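Unit 6 – Looking after the two-arm bench cell
Course handout, revised March 2019

Read this before your first maintenance session. It covers the daily check, the gripper service and the return to use for the two-arm cell in the Grovell lab. The wiring diagrams are in Unit 4 and are not repeated.

6.1 What counts as the cell

For maintenance purposes the cell is the base, both arms, both grippers, the gripper cables, the table and the control cabinet. The table is included on purpose. If someone bumps it, every taught position is off by the same amount, and students have spent whole sessions looking for a fault in the arm when the table had moved.

6.2 Before you touch anything

Tell the other people in the room that you are starting. Press the emergency button on the base and check that the cabinet shows the stop. Then switch the cabinet to service mode and take the key with you. The key stays in your pocket until section 6.6.

An arm with the stop pressed holds its position on its brakes. It can still sink a little when a brake is worn. Do not put your head or forearm under a raised segment.

Two people for any job that needs a brake released: one supports the arm, one works the release.

6.3 Daily check

Takes 12 minutes once you are used to it. Do it in this order and initial the sheet.

Base: button turns and resets freely, nothing stacked on the cover.
Arm joints: wipe with a dry cloth. Look for grease at the seams.
Gripper fingers: both pads present, no cuts, screws flush.
Gripper cables: run your hand along the full length with the stop pressed. Feel for flat spots and nicks.
Table: legs on their floor marks, tape strips flat.
Floor: no loose cable where someone would stand.

Grease at a seam is not an emergency, but write it down. If it is back the next day after wiping, the joint comes out of use and goes on the Morrison list (the service contractor's list, on the inside of the cabinet door).

6.4 Gripper cables

Most of our faults are here. In the period covered by the January log there were 39 stops on this cell and over half of them came back to a gripper cable or its plug. The arm itself is seldom to blame.

The cable needs slack. With the arm stretched to its farthest working point there should still be a visible curve between the wrist and the first clip. Too tight and the plug works loose. Too long and the loop catches on the table edge or gets dragged over the part. Set the slack with the arm fully out, then bring the arm back slowly and watch where the extra goes.

Do not use zip ties at the wrist. They are fine on the base. At the wrist they bite into the jacket as the joint turns – use the cloth wrap from the drawer.

Replacement cables are cut to 310 cm. Label both ends before you fit one.

6.5 Gripper service

Done every 102 hours of run time, or sooner if a part has been dropped twice in one session.

Remove the pads and clean the finger faces with alcohol. Check the finger screws with the small torque driver, set to the value on the Skarnero card. Open and close by hand through the full stroke. It should feel even. A gritty spot in the middle usually means dust in the slide, so blow it out and try again before you take anything apart. Fit new pads in pairs only.

6.6 Return to use

Turn the key back, reset the button, and run both arms at low speed with the grippers empty. Then do the box test: one gripper is brought down on the lid of the plastic box, and the other stays clear. Compare the finger position with the sheet. Repeat with the other arm.
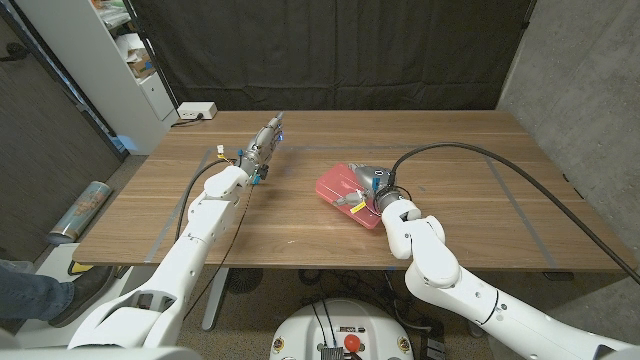 Sikalgate Technical College – Department of Automation and Machine Maintenance

The right gripper is at the box, with its fingers across the lid. The left one is empty and pointing toward the back of the table. Look at the long black cable from the right gripper and the wide arc it makes over the table, and compare it with section 6.4. For your write-up, say where you would expect that cable to rub and what you would check first.

If the box test is off on both arms by a similar amount, check the table before you re-teach anything. If it is off on one arm only, go back to the finger screws.

Sign the sheet, note the run hours, hang the key on its hook.

Reading for next session: Unit 7, sections 1 to 3. Bring your own safety glasses.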